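Search this site
Enter keywords
Go

Call for Participants: Movcombe Seminar on Honest Public Service

Posted in August by the Vevetti Civic Forum office

The Vevetti Civic Forum invites applications from young people who want to study how public money is spent in their own town, and how an ordinary citizen can ask questions about it. The seminar will be held in Movcombe and is open to residents of Movcombe, Mivside and the villages between them.

We started this work after the discussions on the Mivside water contract, when many people came to our office and told us the same thing. They were angry, but they did not know which paper to ask for, or at which desk. Anger is understandable. For our part, we would like that the next time somebody goes to the town hall, he or she goes with the right request in writing and knows the date when the answer is due.

The seminar has four sessions, all in the evening, from 6 p.m. to 8:30 p.m. In the first we read a town budget together, line by line. In the second we write requests for information. The third is given to conflict of interest, with cases from local councils, and the fourth to speaking in a public meeting. Between the sessions each participant follows one decision of the council and keeps a notebook on it.

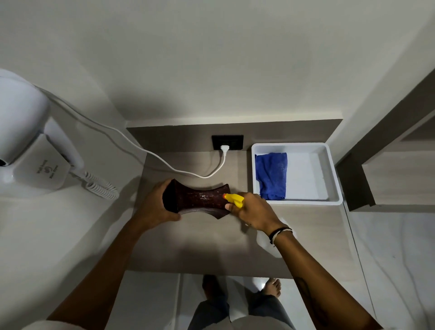 The notebook does not need to be long or elegant. We ask only that it says where each fact comes from, so that another person can check it. At the end, three notebooks will be chosen for printing in the Forum's bulletin, with the agreement of their writers.

Who can apply

We have 40 places. You should be between 18 and 30 years old and able to attend all the sessions. No diploma is required. Members of political parties are welcome, but during the seminar nobody may campaign or collect signatures. Persons who hold an elected office at present cannot apply this time - a separate meeting for them is being prepared.

The working language is English. If you are not sure of your English, please apply anyway. Several of us learned it as adults, and we speak slowly.

Costs

Participation is free. The reading materials are given on the first evening and you may keep them. Participants from Mivside can use the shared bus, which leaves from the Zaki bookstore at 5:15 p.m. and returns after the session. Please write in your application if you need a seat. We regret that we cannot pay for lost working hours.

How to apply

Send us a letter of no more than 500 words. Tell us about one public decision in your town which you did not understand, or did not agree with, and what you would have asked if you had the occasion. Add your age, your address and a telephone number. Letters written by hand are accepted and are read with the same attention as the others.

Applications can be left at the Forum office in Movcombe or in the Forum's box inside the Zaki bookstore, until the last working day of the month. We answer every letter, also when the answer is no.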